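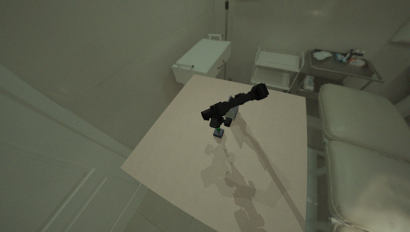 Figure 4. Arm over a cube on the tabletop (computer rendering).

Section 4: Setting up a signing session

Use this section when your event includes a table where guests line up to meet the performers and have an item signed. It assumes you have already created the event in Hurovar (Section 2) and loaded the seating plan (Section 3). Ticket scanning at the doors is covered in Section 6.

Before you start

You will need:
– an organizer login with the Sessions permission turned on
– the final list of performers, spelled the way they want to be billed
– the venue's limit for the signing area, which is often lower than the limit for the hall
– one handheld scanner for each line

Note: Names are printed exactly as you enter them, including accents. A performer billed as Ngô will appear as Ngo on the line cards if you type it without the accent. The cards cannot be corrected after printing.

4.1 Create the session

1. Open the event and select Sessions, then Add.
2. Choose Signing as the session type. Do not use Photo Call, which has no line timer.
3. Enter the start and end times. For an evening show, most organizers open signing at 4:30 p.m. and close it an hour before doors.
4. Enter the number of passes. The default is 1,000. Change it to match your signing area.
5. Select Save. The session shows as Draft until you publish it.

Caution: Do not publish with the default number in place. Passes go on sale as soon as the session is published, and lowering the number later does not cancel passes already sold.

4.2 Assign performers to lines

1. In the session, open the Lines tab.
2. Add one line for each table. If two performers share a table, add both names to the same line.
3. Set the time per guest. Twenty seconds is enough for one signature with no photo.
4. Check the estimate at the bottom of the tab. It turns orange when the line will run past the end time.
5. If it is orange, add a table, extend the session or reduce the passes.

Example: at the Villwood fan meeting, 800 passes were split over four lines of 200. At 20 seconds each, a line takes a little under 70 minutes with no breaks. The organizer booked 90.

Note: The estimate does not include breaks. Performers arriving straight from a flight or a press call usually ask for one, so agree on it with their manager and add it by hand under Line > Pauses.

4.3 Hand out passes by drawing

If you expect more requests than passes, use a drawing in place of open sale.

1. Under Passes, switch Sale to Drawing.
2. Set the closing time for entries.
3. Choose whether ticket holders in the front section get a second entry. This is off by default.
4. After closing time, select Run Drawing. You can run it only once.
5. Review the results, then select Send. Winners get a message with their line letter and arrival window.

The results page shows entries and winners side by side. For the Grivden date it read 2,423 entries and 511 winners. Anyone who entered twice from the same account is counted once.

Caution: Results are not held for approval after you select Send. Check for staff and test accounts first – they are included unless you remove them.

4.4 On the day

1. Turn on each scanner and sign in at least 30 minutes before the session.
2. Select the session, then the line letter.
3. Scan one test pass per line. The screen should show TEST in gray.
4. When the first performer is seated, select Open Line.
5. To stop the timer for a pause, hold the side button for three seconds. Hold it again to resume.

If a guest arrives with a pass for another line, the scanner shows the correct letter in red. Send the guest to that line. Only a session manager can move a pass, and the move is recorded in the log.

At the end, select Close Line on every scanner. Unused passes are marked Not Collected and appear in the session report the next morning.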